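Wipe the pads first

I have one strong opinion about looking after a hand-held gripper, and it's this: clean the finger pads before you touch a single screw. 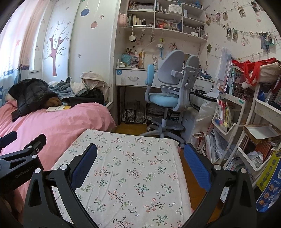

Diarmuid Doherty wrote back to my last column that pads are a waste of breath, that it's always the pivots, and would I please stop telling people to put the screwdriver down. Well, no, Diarmuid, I won't! I did it your way for 300 sessions on our Sevton unit (I keep a log, blame Flistel for giving me the notebook) and I had the pivots apart again and again when all that was wrong was lint. Textured pads love lint. Bedrooms are the worst, all that plush and fleece.

So now I use a damp cloth, then a dry one, then open and close the jaws 2 times and feel for drag. If it still drags, fine, go to the pivots, and go easy, a quarter turn at most. I've overtightened mine and spent a whole evening in September undoing it.

He's right about one thing, which is that people leave pivots alone far too long. Put a date on them. But lint comes every day, and I'd sooner wash a cloth than strip a jaw.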